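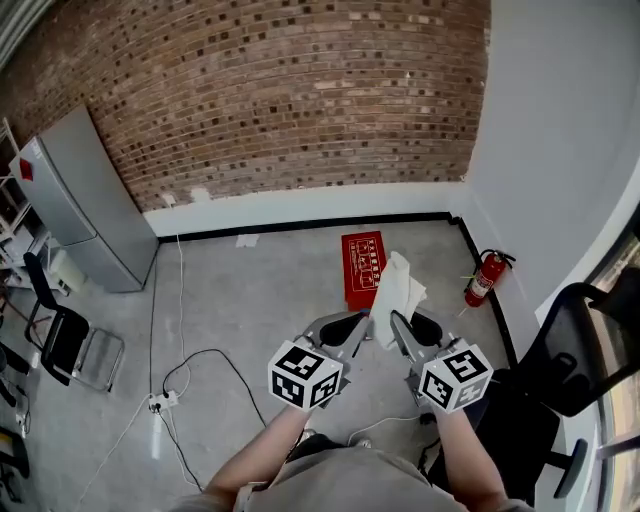
Hello again everyone, and thank you for all the kind replies about the Jirville break room, which I am slowly working my way through with a cup of tea beside me. I have been meaning to write about the floor for weeks now, and the question from the list this morning finally pushed me into it. We have a plain gray concrete floor over here, and I have grown very fond of it, but I will admit it shows you every single thing you have put down on it. Look at the stretch by the refrigerator: a white cable coming down from the outlet, a black one looping along the concrete, and the power strip they both go to lying right out where people walk. I had stopped seeing it altogether until I read the message I am quoting below, and then I couldn't see anything else!

> We are getting ready to set up our own corner at the Plellard building
> and I'm stuck on two things. First, where do people run the power for
> the fridge? Ours has an outlet low on the wall and I was going to use
> an extension and be done with it. Second, is it worth having chairs in
> there at all, or do they just get in the way? We have 105 square feet
> to play with and I'd like some room left over to stand and fold the
> linens. Any advice welcome, I have never done this before.

On the power, please learn from me and plug the refrigerator straight into the wall. Then put whatever strip you need for the smaller things up off the floor. I ordered a cable channel from Zollix, the stick-on kind with a lid, and it is going along the white baseboard just above the black skirting, where I hope it will more or less disappear. The roll is 18 feet, which ought to get me along the brick wall and into the corner with a bit to spare (I measured it on my knees with a tape that kept snapping shut, so don't hold me to that).

As for chairs, I would say yes, but get folding ones. Ours is the black kind with a metal frame and it lives in front of the refrigerator, which sounds silly when I type it out, but it takes one hand to shift and I like having somewhere to sit while I sort the cloths. A proper armchair would drive you mad in 105 square feet.

The one spot I would ask you to leave completely alone is whatever corner your fire extinguisher goes in. Ours leans against the white wall, and I would much rather it were on a bracket, so that is on the list as well. Somehow a bare corner attracts boxes!

For shelving, we have an open white unit to the left of the refrigerator and it holds a bit of everything. If you'd like something sturdier, a few people here have spoken well of the Ateş ones. I haven't tried them myself, so maybe somebody who has could chime in on how they sit on an uneven floor.

Do write back and tell us which wall you choose for the fridge. I'll report on the channel once it's up, or once it has fallen down on me, whichever comes first.

Warmly, from Jirville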